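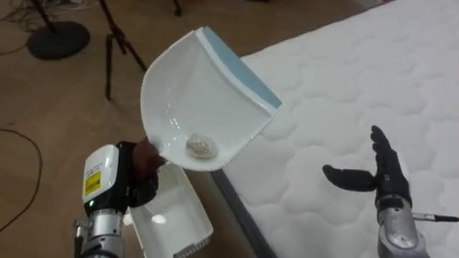
2022-07-15
Letport open day, bedroom demo. Notes typed up same evening, so some of this is from memory.

Went over with Sem Hendriks on the early train. Zundero had the back half of the hall, with tape on the floor and folding chairs for visitors. The station we came for was the bedroom cleanup: two arms, a mattress, a dustpan, one crumpled ball of trash. The program sheet calls it "autonomous room tidying." I would call it a dustpan task with a mattress in the way, and I want us to use those words when we write it up for Olaniyan.

What I wrote down while standing there:

- Left gripper holds the pan by the corner and keeps it tipped so the open side faces up. The ball sits down at the bottom of the scoop near the fingers. A foil or paper sort of thing, egg size more or less. Very friendly object. It doesn't roll far and it stays put in a tilted pan. I'd like to see it with crumbs, hair, or a dry pea.
- Right side is a five-finger hand. It waits open over the mattress with the thumb out toward the pan. Looks great from the chairs. I asked what the other fingers do in this task and the answer was "grasp diversity." Asked again and was told the pickup is mostly thumb and two fingers. So why carry the rest? Sem says I'm being unfair, the hand is meant for the whole task set and this is one of 12. Fair enough, but we only saw the one.
- White container on the floor, tucked against the side of the mattress. The pan gets emptied there. There's not much room between the arm and the side panel. On two of the runs I watched, the gripper brushed the mattress on the way down. Soft thing to hit, so no harm done, but swap in a bed frame and I think it's a different story.
- Cables on the floor on the left side, one long one running right up along the work area. We'd get written up for that at home.

Runs: the host announced a success rate and I didn't copy it because he wouldn't say what counted as a run. I kept my own tally on the back of the program. 6 runs while we were there, four finished with the ball in the container. One was stopped by the operator before the pan moved at all (no explanation given). One had the ball go over the lip of the pan and onto the floor, and somebody walked in and picked it up. I asked whether that one goes in the log as a failure. "It gets tagged." Tagged as what?

Who is driving: this is the part that bothers me. A guy sat behind the partition with a headset the whole time. The host said he was "supervising." On the fourth run the arm paused, the guy leaned forward, the arm went again. Could be coincidence. Sem thinks it was a confirm prompt and nothing more. I asked straight out if any part of the demo was teleoperated and got a long answer about shared autonomy. No yes and no no. I'm putting it down as unknown.

Timing: I had one run on my phone stopwatch, 268 seconds from the start call to the ball in the container. Next one was 321, and that included a long stall with the pan in the air. For one piece of trash. The speed-up clip on their website has no clock in it.

Things I liked, to be fair. The grip on the pan is good. Corner grip on slick plastic is hard and I never saw it slip. Our own two-finger setup would have let it rotate, we lost a whole afternoon to exactly that at Iltusthorpe. Whatever they have on those glove-like fingers, find out. Sem asked the technician about it and got a supplier name, he has it in his phone. Also the operator stopped things early and calmly when he didn't like them, and didn't look at the host first.

Also the coordination between the arms is better than I expected. The pan holds its tilt while the other side moves. I was looking for wobble and saw very little.

Questions I sent through the form on the way out:
1. Raw logs for today's runs, incl. the stopped one.
2. Same task with the mattress shifted up to 12 inches. They can pick the direction.
3. Same task, headset guy out of the room.
4. Any object they haven't trained on. We'll bring it in a paper bag.

They said they'd get back to us. Second visit penciled in for August, depends on whether 1 shows up. If it doesn't, I'm not spending another day on the train.

Sem disagrees with most of the above and will add his own notes under mine. He thinks the two clean runs at the end were as good as anything we've seen this year. I was getting coffee for one of them, so that one's on his count and mine (he held up four fingers through the glass, see tally).

To do Monday: get supplier name off Sem's phone. Order one sample of the finger material. Buy a cheap dustpan.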